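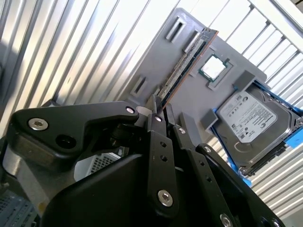 My nan kept a poltergeist the way other people keep a budgie. She talked to it while she did the washing-up, she blamed it for the missing scissors, and when she went on holiday she asked the neighbour to pop in and say hello to it. So I've never been properly frightened of ghosts, and I suspect that's why my editor keeps sending me to sit in cold buildings with people who are.

This time it was the old ropeworks at Trundberg, on a Friday night in January, with four pairs of socks on and a flask of soup I'd made far too peppery. The Losine group have been going there for years. They're a friendly lot (biscuits within a minute of my getting out of the car!) and they're led by Ebony Halliday, who started out as a piano tuner and still listens to a room before she'll walk into it. She stood in the doorway of the spinning floor with her head on one side for so long that I began to wonder if I'd missed something.

"Fridge next door," she said eventually. "Write that down."

And that was my introduction to the log. Every creak, cough, passing lorry and rumbling tummy goes in it, with the time and the name of whoever made it. Mine appears rather a lot. I'd pictured a night of calling out to the dear departed and holding hands in a circle, and what I got was mostly sitting still with a pencil. They do call out, but only twice in the night, and they leave a long gap afterwards which I found much harder going than any amount of shrieking would have been.

The story they're after is the Walking Man. The ropeworks had a walk 461 feet long, where the ropemakers paced backwards all day paying out hemp from their waists, and people have heard slow footsteps there since before the place shut. Always going away from you, never coming towards. Deividas Navickas heard them as an apprentice electrician, when he'd been sent in on his own to strip out the old lights. He told me about it over the biscuits, quite cheerfully, and then mentioned he hadn't gone past the second pillar on his own from that day to this.

"I thought it was my boss having a laugh," he said. "I shouted something rude. Then I heard my boss outside, starting the van."

I asked what he'd done next and he said he'd finished the lights, he was being paid by the job.

We did our turn on the walk a bit after two in the morning. Ebony at one end, me and Deividas at the other, torches off. I'd like to report footsteps. I heard pigeons, I heard my own pulse, and at one point I heard something like a heel on stone, just the one, away to the left. Deividas put a hand on my sleeve. He'd heard it as well. Ebony, at the far end, had not, and in it went with a question mark beside it. Cold stone does make noises, and the roof at Trundberg leaks like a colander. But I've thought about that single heel more often than I'd like while brushing my teeth.

What I liked best was the morning after, in a café called Tipoki with steamed-up windows and enormous bacon rolls, where they went through the log line by line and argued. They were ruthless! A sigh that had given me goosebumps was put down to a door curtain in no time. A tapping that two of them had been very excited about turned out to match the café owner's cousin's dog, who sleeps in the yard and has an itch. My heel survived. It's still there with its question mark, and Ebony says most of them stay that way for good.

The group are back at the ropeworks later this spring, and then they're off to the Wamance, an old ferry hotel where guests complain of someone running baths on an empty floor. I've been invited to that one. I've said yes, and I've bought better socks, and I rang my mum to ask whatever happened to Nan's poltergeist when they sold the house. She said she assumed it stayed with the fittings.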